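Two-arm brick handling: speaker notes
Student project talk, Brurholm robotics club, December session

Slide 1. Title. Leave it up while people sit down. Slot starts at 4:30, questions at the end.

Slide 2. Task. Three small pieces on a table: yellow, green, red. Each arm has its own gripper. The controller, Zorna, decides which arm takes which piece. The bowl, the box and the pot lid at the back stay put during a run. Let the slide sit for a moment before moving on.

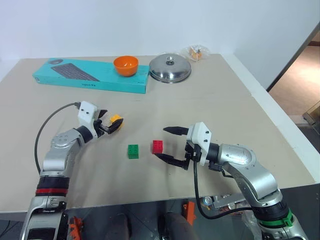 Notes by the project's software lead, Brurholm robotics club

Slide 3. Assignment rule. Point out the yellow brick in the left gripper and the red one between the open fingers of the right. Zorna assigns by distance from the gripper to the piece, then checks that the two paths keep clear of each other. If they don't, the right arm waits. Ties go left. We tried random ties and the logs became hard to read.

Slide 4. Data. 299 recorded runs, of which 200 went to training. The rest were held back for testing. Storage format is Grovex, one file per run, both arms on a shared clock. Mention the clock bug only if asked: the arms were logged 2 frames apart until the October rebuild.

Slide 5. Both grippers open. Pause here.

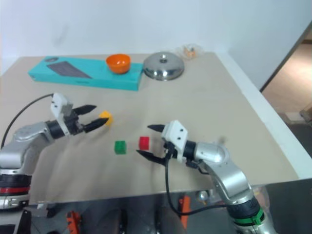
Word count: some 1,000 with the backup slides

Slide 6. Finger clearance. On the previous slide, the tip of the lower left finger overlaps the yellow cube from the head view. The overlap hides part of the outline, and the color mask shrinks with it. Cui, our mask filter, fills the outline from earlier frames. It fails if the piece moves while covered.

Slide 7. Reflections. The pot lid is shiny and curved. Cui drops any region with a highlight above threshold, so the metal on the arms gets dropped too. Acceptable for now.

Slide 8. Open items. Wait rule is too cautious near the center line. Cable slack needs a check before each session. Stacking is planned for spring.

Backup slides: threshold table, Grovex file layout, wiring.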